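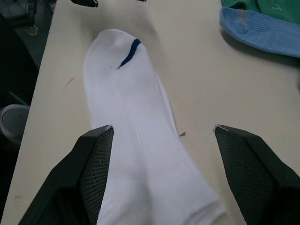 Odd sock

An odd sock is a sock that has become separated from the one it was sold with. The term covers both the survivor, which stays in the drawer, and, more loosely, the pair of unmatched socks worn together by someone who has stopped looking. It is among the commonest forms of household loss and among the least often reported to the police.

Contents
1 Terms
2 Causes
3 The Plulleck drawer survey
4 Storage
5 Remedies
6 Odd socks worn on purpose
7 See also

Terms

In everyday British use, "odd" carries its older sense of being left over after a division by two. A drawer of odd socks is therefore a drawer of remainders. "Single sock" is preferred by people who sell drawer dividers. "Orphan sock" is found in magazines, though it is poor genealogy, as the missing party is a sibling.

A distinction is sometimes drawn between the true odd, whose partner has gone for good, and the waiting odd, whose partner is in the wash, under a bed or on a foot. The two look exactly alike. Most quarrels on the subject come from one member of a household treating as true what another believes to be waiting.

Causes

Popular accounts blame the washing machine. Small socks can slip past the rubber door seal of a front-loading machine and lodge between the drum and the casing, where a repairer may find them years later along with a hair grip and some coins. The number lost in this way is probably modest.

Other routes are duller. Socks cling inside duvet covers and pillowcases and are put away with the bedding. They fall behind radiators, travel in the legs of trousers, and are left in gym lockers. In shared houses they migrate to other people's drawers and are worn there in good faith. Static is often mentioned, usually by someone who has just found a sock up their sleeve at work.

There is also the matter of false odds. Two white sports socks bought in the same packet but washed a different number of times will drift apart in colour and thickness until they no longer look like a pair. Nothing has been lost, but the owner counts two losses. Plain socks with a small mark of colour at the toe are prone to this in reverse: several makers use similar stripes, and strangers are married off for years on the strength of one.

The Plulleck drawer survey

The most quoted work on the subject is the survey carried out in the market town of Plulleck by Rosaura Correa, a retired haberdasher. Over one winter, ending in February, she persuaded 102 households to empty their sock drawers on to the kitchen table and let her count. The total came to 2269 socks without partners. The figure has been repeated in local papers ever since, generally next to a drawing of a washing machine looking guilty.

Correa herself put little blame on the machine. Her notes record that in nine of the households more than half the odd socks were matched again before she had finished her tea, the partners having been in the same drawer throughout. She took the view that people do not lose socks so much as stop introducing them to one another.

The survey has its critics. It did not agree beforehand on what to do about tights, and one family is thought to have included a glove.

Storage

Odd socks are seldom thrown away at once. They are moved to a bag, a basket or the back of the drawer, on the understanding that the missing sock will turn up. The holding period varies. Cautious households keep them for a year; others appear to have inherited theirs. It is a matter of common experience that a partner returns within days of the survivor being cut up for dusters, and no amount of arithmetic has made this feel like chance.

Remedies

Pinning or clipping pairs together before washing is effective and almost universally abandoned by the second week. The Neves clip, a plastic ring with teeth, was sold by post for this purpose and worked well enough, but the clips themselves were soon lost. Mesh bags do better, provided both socks are put in them.

The Promorer method, named after the boarding school that adopted it, does away with pairing altogether. Every sock in the building is the same. The school is said to have ordered 2000 of them in grey, in one size, and to have had no complaints except about the size.

Leftover socks are put to use as polishing cloths, draught stoppers, puppets and covers for golf clubs. Demand for sock puppets is thought to fall well short of supply.

Odd socks worn on purpose

Deliberate mismatching has been in and out of fashion for decades, mainly among children and graphic designers. The firm of Flulach sold socks in threes, no two alike, which was meant to remove the worry of losing one. Customers wrote in to say that they had lost one.

In some offices odd socks are allowed on a Friday. They are worn on the other days as well, under longer trousers.

See also

Darning
Laundry basket
Lost property
Glove, single
Teaspoons, disappearance of

Search this encyclopedia Go Advanced

We use cookies to remember your settings. Accept Manage choices

Contact us | Copyright and reuse | Back to top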